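Ticket: Kuusisto finger pads, slip on soft fabric items
Project: Stargate
Status: Open, waiting on parts
Opened: Mar 14, 2026
Component: hand-held gripper pair, finger pads and jaw linkage

Summary
Soft fabric items slide out of the left gripper when lifted clear of the storage box. Rigid and semi-rigid items are held without trouble. The fault showed up after the change from Wekeck pads to Kuusisto pads and was not logged before it.

Setup
Two hand-held grippers, one operator. Mixed household goods in an open box on a table. Logging through the Venderby controller, firmware unchanged since July. Both grippers were zeroed before the first run.

Steps to reproduce
1. Place the satin scrunchie on top of the other goods in the box.
2. Close the left jaws on one end of the fabric.
3. Lift straight up at normal speed and hold.
4. Note whether the item stays between the pads until the hold ends.

Result: 12 drops in 40 lifts. Most went in the first moments of the hold, not during the lift itself.

Checks done
Pads wiped with alcohol and left to dry. No change.
Pads swapped left to right. The fault stayed with the left gripper, so a single bad pad is unlikely.
Jaw screws checked for tightness. None loose.
Closing force raised by 2 steps in the controller. Fewer drops, but the thin cardboard boxes now dent.
Controller log compared with the right gripper. The left reports fully closed slightly early – this may be play in the linkage or a bad zero.

Grip position
Taking the scrunchie at its middle, with the folds bunched above and below the fingers, gives the pads more material to close on. This was tried next with the force back at its default. Snack packets and tubes were left in the box as before, to keep the reach the same for both hands.

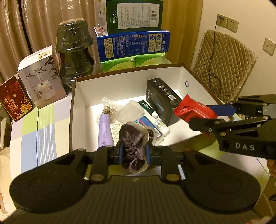 Result of middle grip
3 drops in 40 lifts. Better, but above what the Wekeck pads gave on the same item. The early closed reading is still in the log.

Next actions
Re-zero the left gripper with the feeler gauge and repeat the end grip.
Refit the Wekeck pads on the left side only and run both grips again.
Ask Kuusisto for the softer pad – part requested, no delivery date yet.
Leave closing force at default until the cardboard problem has its own ticket.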